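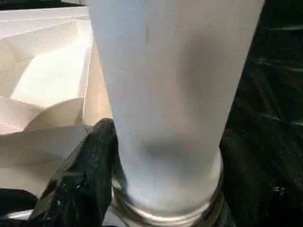 Home | News | Features | Space & Field Robotics | Subscribe

Filed under: Features, Field Robotics

Mapping the old mine at Villanueva

The lower levels of the Villanueva mine have been closed to people for decades. In November a tracked rover called Sira went in, on a tether 334 metres long, to draw the first full map of them.

Sira was built by Fikeo, a small firm that normally makes pipe inspection equipment. It weighs 200 kilograms and carries a laser scanner, gas sensors and a pair of lamps. The navigation software, Flada, was written for places with no satellite signal and very little light.

Progress was slow. Loose rock blocked the main gallery on the first morning, and the team lost several hours freeing the tether from an old rail.

"We planned for water and got dust," said Yhon Ayala, who led the tests. "The scanner reads dust as a wall, so Sira kept stopping."

A filter added on site helped, and the rover covered 5 galleries before the work ended. The map shows two shafts that are missing from the mine's own drawings. Fikeo wants to return in spring – with a longer tether and a lighter rover.

Print this article | E-mail to a friend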